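Dotus Home Arm: Set-up Guide for Shared Workshops

Section 6. Try the arm in simulation first

Before you send any command to the real motors, please do this whole section in the simulator. The build is the same as in Section 5, so you need no new parts. If you skipped the wiring check, go back to it now.

6.1 Load the room

1. Start the Gisden simulator and wait until the status line says Ready.

2. Open the room file named Fimell. It has a parquet floor, blue-gray walls and some furniture.

3. Load the arm file that you saved at the end of Section 5. Do not use the old arm file from July. Its wrist has a different zero position.

4. Switch to the base view. In this view you look along the arm from its lowest joint toward the wrist.

5. Put two objects on the mat, one on each side of the arm. We use the birdhouse on the left and the panda on the right.

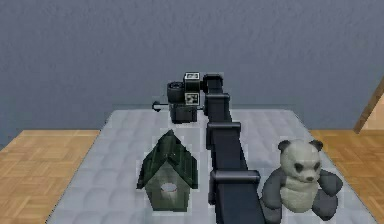

Golestani
Author of this guide and maintainer of the arm files
Last edited 12/14/25

6. Compare your screen with the view from our set-up. The gripper should hang low over the far part of the mat, without touching it. The two square markers on the wrist must both be readable from the base view. If you see only one, turn the wrist joint slowly until the second one comes into view.

7. Press Save Pose and give it the name "home". The program is strict with capital letters, so write it small.

Note: The birdhouse and the panda are fixed objects in this file. If the arm hits them, they stay in place, and the program writes a contact line in the log.

6.2 Set the limits

1. Open the Limits page. Set the speed to 8 percent for the first test.

2. Set the lowest allowed height of the gripper to 80 millimeters over the mat. You can make this smaller later, after the test in 6.4.

3. Move each joint alone, first to one side and then back to home. Begin with the lowest joint, which is the biggest one.

4. Read the log after each joint. A contact line means that you must stop and correct the limit of this joint before you continue with the next one.

Caution: The limits in the simulator are not copied to the motor board by themselves. You must export them, as explained in Section 7. One member of our workshop forgot this step, and the arm went down into the table with full speed. The table has a deep mark now.

Caution: Do not leave the real arm under power while you work in the simulator on the same computer. Pull out the motor plug.

6.3 Check the room view

The room view is for the furniture around the arm. You use it to decide which places the arm must never reach.

1. Change to the room view and turn it until you see the white dresser next to the tall gray cabinet. The arm does not need to be visible in this step.

2. Look at the top of the dresser. The small dark objects on it are part of the room file, and you should leave them where they are.

3. Draw a keep-out box over the dresser. The box must include the top and everything that lies on it, also the thin piece near the wall.

4. Make a second box for the gray cabinet. The gap between the two pieces is narrow, so let the boxes overlap a little. 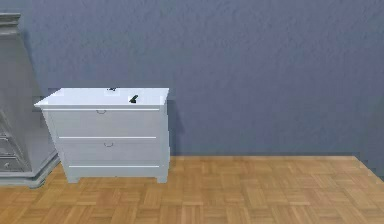

6.4 Run the first test

1. Go back to the base view and load the pose "home".

2. Press Run Test. The full test has 3,256 steps, and on an older computer it can take a long time. Please do not close the window.

3. When the test is finished, open the log and search for the word "contact". If you find it, repeat 6.2 for the joint that is named in the line.

4. If the log is clean, save the project under a new name and continue with Section 7.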